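I caught Sevim Demirtaş in April, halfway through a sandwich, and asked her how you teach a robot arm to tidy up without ever letting it touch anything real. "You let it fail a lot," she said. "Simulation is cheap, so who cares!"

Her group at Skonon runs every task 200 times in the simulator, with the blocks shuffled before each run. The trick (she hates that I call it a trick) is in what changes between runs. Older setups moved the blocks and left everything else alone, and the arm got lazy. "It learned our lighting," she told me. "Romain changed the wall color one evening and it missed everything."

So now the colors and shadows shift too, and the policy gets only 3 tries per block before the run is scored as a miss. I asked if that was a bit harsh. She laughed and said Romain Lebrun had wanted one.

What I really wanted to know was whether bars are harder to pick up than cubes, and yes, they are! "A cube forgives you," she said. "With a bar you have to get the wrist angle right before you come down, and that's where we lose most of our runs." 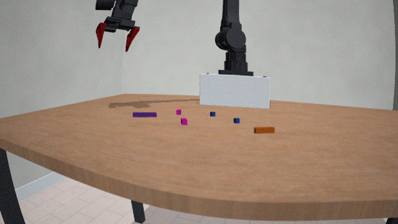
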